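What Is Plastic?

Look at the things near you. There is a good chance that at least one of them is made of plastic. It might be the pen in your hand, the buttons on your shirt or the tub your sandwich came in. Plastic is one of the most common materials people use, and it has only been common for a few generations. Your great-great-grandparents had very little of it at home.

Materials and objects

An object is a thing, such as a spoon. A material is what the thing is made of. A spoon can be made of metal, wood or plastic. It is still a spoon, but it feels different and does some jobs better than others. A metal spoon is strong. It also gets hot if you leave it in a pan of soup. A plastic spoon is light and cheap, but it may bend or snap if you try to dig up the garden with it.

When people design something, they have to choose the material. They think about how it will be used, who will use it, how heavy it should be and how much it will cost.

Where plastic comes from

Wood comes from trees. Wool comes from sheep. Plastic does not grow and it is not dug up ready to use. It has to be made in a factory.

Most plastic starts as oil or gas from deep under the ground. Oil is a thick, dark liquid. At a factory it is heated and split into different parts, and some of those parts are turned into plastic. Some plastics are made from plants such as maize or sugar cane, but there is much less of this kind.

If you could look inside plastic, far smaller than any school microscope can show, you would find very long chains. Each chain is made of the same little piece joined up over and over again, like a string of paper clips. Scientists call a chain like this a polymer. "Poly" means "many". Different plastics have different chains, and the chains can be packed tightly or tangled up loosely. This helps to decide whether the plastic is stiff or bendy, clear or cloudy.

How it gets its shape

The plastic usually leaves the first factory as small pellets, about as big as grains of rice. Bags of pellets go to other factories, which make them into things.

Graça Neves works at a factory called Delcombe, where they make beakers, tubs and toy parts. "People think we carve the plastic," she says. "We don't cut very much at all. We melt it and squeeze it into a hollow shape, then we wait for it to go hard."

The hollow shape is called a mould. A jelly mould works in the same way. You pour in something runny, it sets, and it comes out with the shape of the mould. The mould at a factory is made of metal and comes in two halves that press together. Hot, soft plastic is pushed in. When it has cooled, the halves open and the new object drops out. Graça's biggest machine can make 58 small beakers in the time it takes to eat a biscuit and drink a glass of milk.

Bottles are made in another way. A soft tube of hot plastic is put inside the mould and air is blown into it. The tube swells up like a balloon until it touches the sides. This is called blow moulding, and it is how you get something hollow with a narrow neck.

Thin plastic, such as the film that goes over food, is made by stretching the soft plastic out into a sheet.
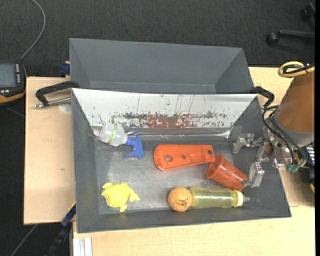

Some things have more than one part, and the parts may need different plastics. Think of a spray bottle. The bottle has to be soft enough to hold without cracking. The trigger has to be stiff, or it would bend when you pulled it and no water would come out. Inside the head there is often a little spring, and a thin tube goes down to the bottom of the bottle. When you squeeze the trigger, water is pushed out through a tiny hole. When you let go, the spring opens the trigger again and more water is sucked up the tube.

A cup is simpler. It is usually all one piece, and it needs to hold a drink and not much else. It can be made thin, and that makes it light.

Why plastic comes in so many colours

Most plastic has hardly any colour of its own when it is made. It may be clear or a milky white. To make it red, blue or yellow, the factory mixes in a small amount of coloured powder or coloured pellets before melting it. The colour goes all the way through. If you scratch a painted wooden toy, you may see bare wood under the paint. If you scratch a toy made of yellow plastic, there is more yellow underneath.

There are three useful words for how much light gets through a material.

Transparent means you can see through it clearly, like a window.

Translucent means some light gets through but things on the other side look blurry. Lots of bottles are like this, and so are many coloured cups.

Opaque means no light gets through. A thick plastic bucket is usually opaque.

A factory can choose any of the three. A translucent bottle is handy for cleaning water or plant spray, as you can see from the outside how much is left.

Tough, but not perfect

Plastic does not rust and it does not rot. It keeps water in or out. It is light to carry and it does not shatter like glass when it is dropped, though hard plastic can crack.

It does get worn. Most plastics are softer than metal, so they scratch quite easily. Boxes and trays that are used every day end up with scuffs, cloudy patches and dark marks along the bottom and sides, where things have slid about and knocked against them. The box still works. It just looks older.

Sunlight is bad for plastic too. A toy left in the garden from one April to the next may fade and become brittle. Brittle means it breaks easily.

Heat is another problem. Never put plastic things on a hob or near a fire. Some plastics go soft in very hot water, and a cup can lose its shape in a dishwasher if it is not made for one.

What happens when we have finished with it

It is useful that plastic does not rot, but it is also the biggest trouble with it. An apple core thrown under a hedge will be gone in a few months. A plastic bottle under the same hedge could still be there when you are very old, and for a long time after that. It may break into smaller and smaller bits, but the bits are still plastic. Bits that wash into rivers can reach the sea, where fish, birds and turtles may swallow them.

So it is best to keep plastic things for as long as they are useful. You can refill a bottle, pass on toys or find a new job for an old tub. At Kevach Primary School, the children kept a list of plastic things they used again in a different way. They had 32 on the list by the end of term. The favourite was a set of yoghurt pots, with holes in the bottom, for growing beans.

Some plastic can be recycled. It is sorted, washed, chopped into flakes and melted to make new pellets. The different kinds have to be kept apart, because they do not mix well when they melt. Look for a small triangle with a number inside it on the bottom of bottles and tubs. The number tells the people at the recycling centre which kind of plastic it is. Not every kind can be recycled everywhere, so ask a grown-up what your council takes.

Something to try: sort by feel

You will need a box or a deep tray and a few clean plastic things from around the house. Try a cup, an empty bottle, a ball, a bath toy, a lid and a piece of a construction set. Ask before you take them. Don't use bottles that have had bleach or other strong cleaners in them.

Put everything in the box. Take out one thing at a time and test it.

Press it gently. Does it push in and spring back?

Hold it up to a window. Is it transparent, translucent or opaque?

Put it in a bowl of water. Does it float?

Look for a thin raised line running round it or along the edge. This is often where the two halves of the mould met.

Write down what you find. Then sort the things again in a different way, by colour, perhaps, or by what they are used for. You may find that two things that look alike do not behave alike in the water. Some plastics are a little heavier than water and sink, and others are a little lighter and float. Anything with air trapped inside will float too, so fill your bottle before you test it.

Words to know

Brittle: hard but easily broken.
Material: what something is made of.
Mould: a hollow shape used to make things.
Pellet: a small, hard piece.
Polymer: a very long chain made of small pieces joined together.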